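# Maple cutting board cupped after oiling one side, can it be flattened?

**fasmont_kitchen**

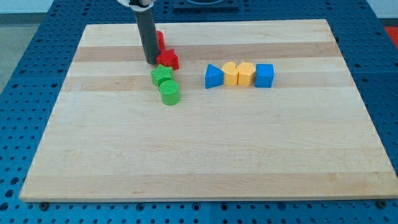

Strip maple board on the perforated table.

Edge-glued maple strips, long grain up. I oiled the top face with mineral oil in May, two coats, and left the bottom bare. It now rocks on a flat counter. A straightedge across the strips shows light in the middle of the top face, so the edges are higher than the center. No glue line has opened that I can find. Shop humidity in Fasmont runs near 50 percent in summer and drops a lot once the heat is on.

Do I plane it, or wait? If I plane it now and it moves back, I've lost thickness for nothing.

---

**Stanovico**

Wait. Don't remove material until the moisture content is even on both faces.

The concave side is the drier side, or the side that dried last. With your top face concave, the bottom has taken up more moisture than the top. Oil slows the exchange on the top but doesn't stop it, and the bare bottom moves faster.

1. Stand the board on a long edge with open air on both faces. Do not lay it flat.
2. Leave it for 6 days. Turn it end for end once.
3. Check with the straightedge in three places, both ends and the middle. Write the gaps down.
4. If the gap is shrinking, keep waiting. If it is the same on two checks a few days apart, that is its shape.
5. Oil both faces and all edges, end grain most heavily. Wipe off the excess.

If a cup remains at that point, sand or plane it. I start at 81 on the drum sander (yes, the Ilotau rolls are marked 81, treat them as 80) and finish finer by hand. Take the high edges off the top, flip, then take the crown off the bottom.

Don't clamp it flat and oil it in the clamps. It goes back when you let it out, and you put stress on the glue lines.

---

**sales_woodbin**

put a damp towel on the hollow side overnight and some books on it. worked for mine

---

**Stanovico**

The towel does work on a mild cup, on the correct side, which is the hollow one. On an oiled face it is slow and uneven. Check every couple of hours and don't leave it overnight on a board with glue lines you care about.

---

**fasmont_kitchen**

Standing on edge as of tonight. Gap at the middle was two business cards. Will post the second reading.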